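Clear, Frosted, Solid: How Plastic Lets Light Through
From the Grevent Young Makers' Pages
Text by Wenche Engström

Plastic storage bins come in many sizes, but most of them share the same few parts. There is a floor, four walls, a rim, and often a lid. This page explains what each part does and why you can see through some bins and not others.

What "see-through" means

Light travels in straight lines until something changes its path. When light reaches a wall of plastic, three things can happen to it. Part of it passes through. Part of it bounces off. Part of it is soaked up by the plastic and turned into a very small amount of heat.

A material is transparent if most of the light passes straight through. You can see sharp shapes on the other side. A material is translucent if light passes through but gets scattered on the way. Shapes on the other side look soft or faint. A material is opaque if no light gets through at all.

A frosted wall is translucent. Its surface is covered with bumps too small to feel easily, and each bump sends light off at a slightly different angle.

Bins on a wooden table 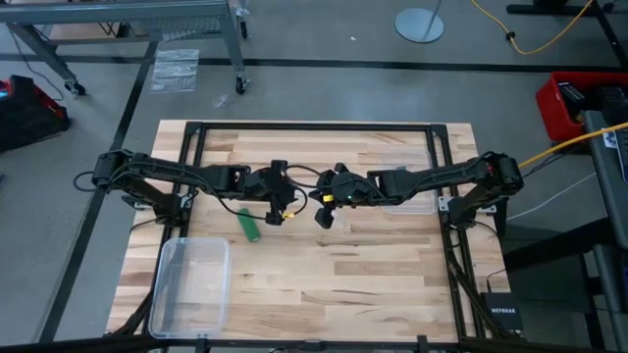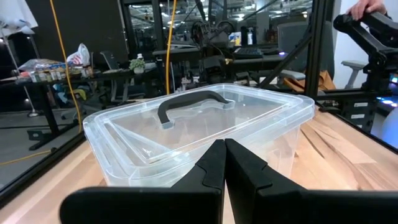

Vanthorpe, September

Wood grain makes a good test pattern because it has dark streaks on a pale background. In the first picture, look at the bin in the lower left corner of the table. The grain can be seen through its walls. In the second picture, the side wall of the bin is frosted, and the wood shows only faintly.

Why the edges look bright

Clear plastic can be hard to see when you look straight at a flat part of it. The edges and rims are easier to find. A curved surface faces many directions at once, so some part of it is usually at the right angle to bounce light from a lamp or window into your eye. The bright streak on the lid in the second picture is a reflection. If you walk around a bin, streaks like this one move, and the bin does not.

The lid

A flat sheet of plastic bends when you press on the middle. A sheet with steps or ridges molded into it bends much less. You can check this with paper. Hold a flat sheet by one end and it droops. Fold it into pleats and hold it again, and it stays nearly straight. The lid in the second picture has stepped ridges around a recessed panel. Recessed means set lower than the part around it.

The same lid has a handle shaped like an arch, with a hinge mount at each end. A hinge is a joint that lets one part turn while the other stays still.

Test it yourself

You will need 2 plastic containers, one clear and one frosted, a sheet of white paper, and a black marker.

Draw 4 thick lines across the paper. Stand the clear container on the paper and look at the lines through one wall. Repeat with the frosted container. Then lift the frosted container slowly, keeping the paper flat on the table. The lines get fainter as the gap grows. Scattered light has more room to spread out.

Write down the height at which you can no longer count the lines. In our test with a Vavstead box this was roughly 19 millimeters. Your number will depend on your container and your lamp.

Words to know

Molded: shaped by pressing or pouring soft material into a form.
Rim: the top edge of a container.
Scatter: to send off in many directions.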